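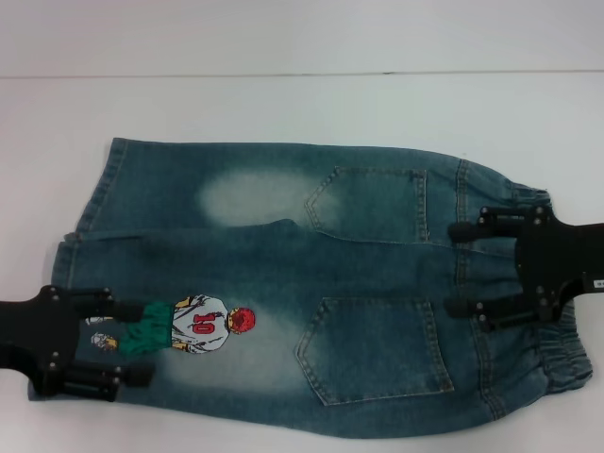 trolia-open-day

Notes and logs from the Trolia folding demonstration in Prarnedton, March. Maintained by Kaja Rozīte.

Contents: 514 attempts, two arms, children's and adult trousers. The handout promised 3000. I asked Safta Căpraru where the rest were and was told "in cleaning."

Known problems
- "Success" was scored by the demo staff. I would not quote that column.
- Elastic waistbands are lumped in with flat ones.
- Three logs have no end time.

License: ask Trolia.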